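We use cookies to improve your experience on this site. By continuing to browse you accept our cookie policy. Accept | Manage settings

So the arm dropped a CPU. Again! I'd been bragging about it since February, too: 60 clean placements in a row on the Stolovley cell, and then number 61 let go early and I got to spend my evening with a magnifier and a mechanical pencil, nudging socket pins back (I saved most of them, but the board is toast).

I blamed the finger pads first and swapped them, no change. Then Yevdokiia Vasylenko went through the logs and found the grip force sagging to 54 percent whenever the wrist turned past 84 degrees. A cable was getting pinched in there and the controller just carried on like everything was fine, no fault, nothing!! 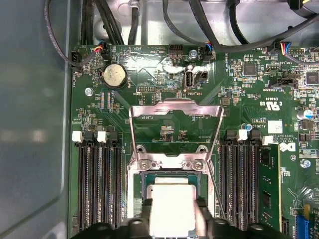

New cable's in, and I added a hard stop if the force dips at all over the socket. It's slow as molasses now but I can live with slow. Next job is rerouting the other arm before it does the same thing to me.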